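4.2 The simulated workcell as supplied

Most of our readers will come to the Clavard package in the way we did, by way of the trial licence, and so it seems fair to begin with what arrives when the licence is activated. The supplier, Pramholm, ships a simulated arm, a gripper, a pair of tables in a plain room, and a library of small objects which can be placed by hand or scattered at random. There is also a scripting layer, which we used a good deal, and a scheduling tool, which we hardly used at all. We installed everything on a Wednesday and had the arm moving before the afternoon was out, though a sensible set of joint speeds took us rather longer to find.

We ought to say that we were well disposed towards the product from the start. Our group had spent much of the previous year with Chettiar, an older simulator that we are still fond of, and whose contact model had given us no end of trouble with anything that was not a box. Ott Žukauskas ported our existing pick-and-lift routines across, and his notes from that period (kept, bless him, in full sentences) form the basis of much of what follows.

The routine itself is a modest one. The arm approaches from above, closes its fingers, lifts, waits, and lowers again. Objects are drawn from the supplied library, with the starting positions reshuffled before each attempt. We ran 2231 attempts in all, of which 623 were set up with objects placed close enough together that the fingers might reasonably meet more than one of them. These crowded layouts were the part we cared about most, as they are where a simulator tends to show its manners - or its lack of them.

On the whole Clavard behaved well. Faceted and angular shapes, which in our older set-up would jitter against the fingers or creep slowly out of them, were generally held without fuss. Rounded objects were a little less settled, and we found it worth raising the friction value from its default before drawing any conclusions about them. A held object can also be seen clearly against the pale tables (Figure 3), and we came to rely on the rendered shadow as a quick check on whether a lift had begun.

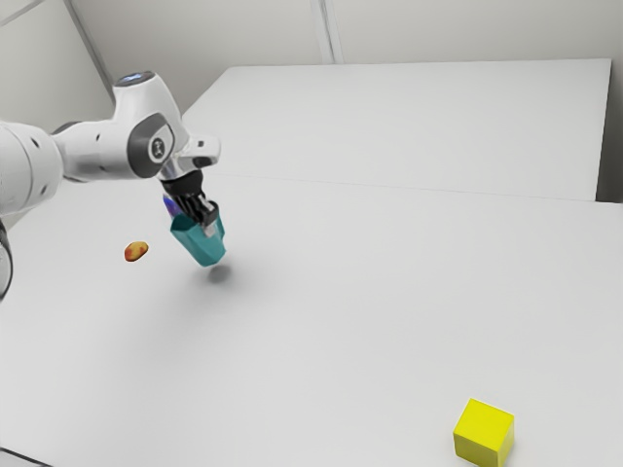
Figure 3. The Clavard workcell during a lift, with a teal faceted object raised above the table.

The logging deserves a kind word as well. Each attempt is written out with the finger positions and a list of contacts, so that a grasp involving two objects can be told apart from an ordinary one without watching it back. Thirteen of our log files were cut short when the disk filled up, and we repeated those attempts in February with the same settings.

Our one lasting complaint concerns the licence, which is tied to a single machine and must be released by hand before it can be moved. Colleagues using the Ganholm plug-in met the same difficulty. Pramholm answered our messages promptly and good-naturedly, and we hope a later release will be more forgiving on this point.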